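Print this page | E-mail this page

CURKWOOD SHARED WORKSHOP
Hand gripper build, progress report to the Lavell small grants desk, May

Short one this time, we're behind on the write-up but not on the build. Money first. Of the 4,000 awarded we have 246 left, all of it earmarked for fasteners and one more set of finger pads. Receipts in the shared folder, ask Tsion Adugna if the link has died again.

Hardware. Grey body is together and in use on the bench. V fingers in black, fine ridges on the inside faces, third go at the ridge depth and this one we're keeping. Earlier pads let go of anything smooth.

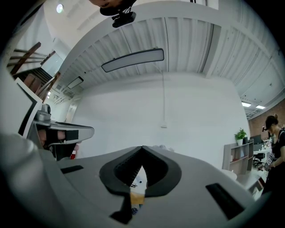 Progress Report No. 2, p. 3

Printing: 64 hours on the Makris for body shells alone, more than we budgeted. Two shells warped and went in the bin. We've since moved the slots so the cable can come out without being pinched, needs a proper strain releif still. Jerko sent the wrong screws, replaced free, lost a week.

White body is the newer version. Same finger shape, ribbed inside. Cardboard and printed packaging are the test items for now, then tins, then soft stuff if the springs turn up. Target is roughly 200 logged grips per body before we change anything else. Not there yet. Grey one further on than the white.

Still to do:
- strain relief, both bodies
- write down the spring settings (they are on a Post-it)
- second pair of hands for Monday evenings

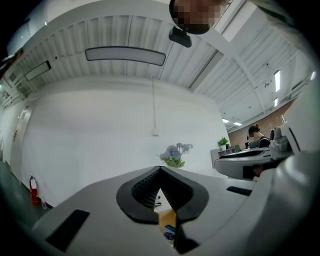 Tsion Adugna disagrees with me on the order of work and asked for it to go in: the springs should be sorted before any more grips are logged, otherwise we'll be doing the whole lot twice. Fair point. I'd still rather have some numbers now, even rough ones, so we are carrying on with the white body while the springs are on order and will mark those results seperately.

No request for extra funds at this stage. Next report when both bodies have done their run.

Print this page | E-mail this page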